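Fan Sequels and the Gap Years: How Readers Keep a Comic Series Going After It Stops
Final project report, Popular Media and Audiences
Submitted July

1. What I wanted to find out

Some comics end. Others just stop coming out. My project is on the second kind. I looked at Masovska, a small press space western that ran for 19 issues and then went quiet in the middle of a story. The publisher, Hollholm, never put out a statement saying it was canceled. The last page of issue 19 says "to be continued" and the readers took that seriously.

Question one: what do fans write when the real story stops? Question two: do they try to finish the plot, or do they go off and do something else? My guess going in was that they would mostly finish the plot. Wrong, mostly.

2. Background, short version

Masovska follows a family of salvage haulers on the moon Rastwood. Two sisters, a dead father, a debt. The older sister leaves in issue 12 and the series keeps hinting she will come back angry. Issue 19 ends with her ship landing. We don't see her get off.

A lot of the readings for this class treat an unfinished story as a loss. I think that's half right. A gap is also room, and the readers I looked at used it.

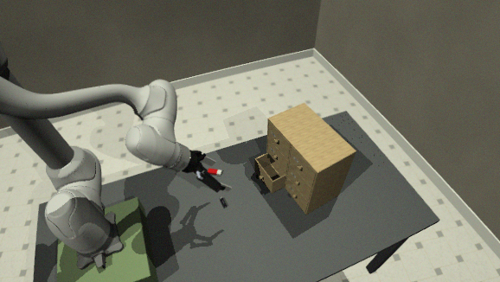

3. How I collected the stories

I used one fan archive only, which is a limit and I will come back to it. The archive had 381 stories tagged Masovska at the time I pulled the list. I read the summaries for all of them and then read 100 in full, picked by taking every third one from the list sorted by posting date and stopping when I hit 100. Stopping there means the newest stories are under-represented, I should have used a random number tool and didn't. For each story I wrote down the main character, when it is set, and whether it deals with the landing. First version of my coding sheet had way too many categories and I could not keep them straight. A plain setup is easier to work with, so I cut the sheet down to four categories and started over. Lost most of a week on that.

The four categories:

Finishers — pick up right at the landing and try to resolve it.
Backfillers — set before issue 1 or in the skipped years.
Side stories — minor characters, usually the dock crew.
Swaps — same people, totally different setting (a bakery, a high school, a court room).

4. What I found

Backfillers were the biggest group, and it wasn't close. Finishers came in third, behind side stories. Swaps were last, though the longest thing I read was a swap.

The finishers are also oddly alike. Nearly every one has the sisters fight in the cargo bay. Nearly every one has the younger sister win and then regret it. The comic never sets this up, as far as I can tell, so I think the writers are copying each other or copying the same movies. Revenge plots have a shape that people know already.

Backfillers are more varied. Several deal with the father, who gets maybe six pages in the whole series. One writer under the name Wanigasekara has a run of linked stories about the mother, who the comic doesn't even name, and the later stories by other people start using the name Wanigasekara gave her. That was the most intresting thing in the whole project for me. A made up detail moved from one fan to the rest and got treated like fact.

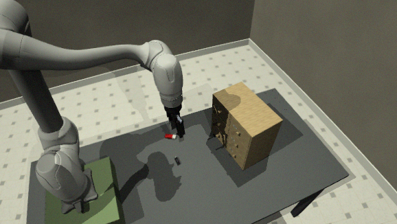

It shows up in the comments too. People correct each other on the mother's name as if it came from issue 3. In one thread a newer reader asks which issue has her funeral, and the replies just send them to the fan story. No one seemed bothered.

5. Problems

One archive. English only. I coded everything alone so there is no second reader to check me, and some stories fit two categories and I had to just pick. Also I like this comic a lot, which probly shows.

I did not contact any of the writers. Ran out of time to get the consent form approved.

6. What it means, I think

Going in I assumed fans want the ending. What they mostly wrote was more middle, more past, more dock crew. If Hollholm ever brings the series back it will have to deal with a mother who has a name, a job and a funeral in readers' heads and nothing at all on the page. Could be a problem for them, could be free material.

Next step would be comparing with a series that got a proper ending, to see if backfillers lead there too.

Appendix A: coding sheet, final version
Appendix B: story list with posting dates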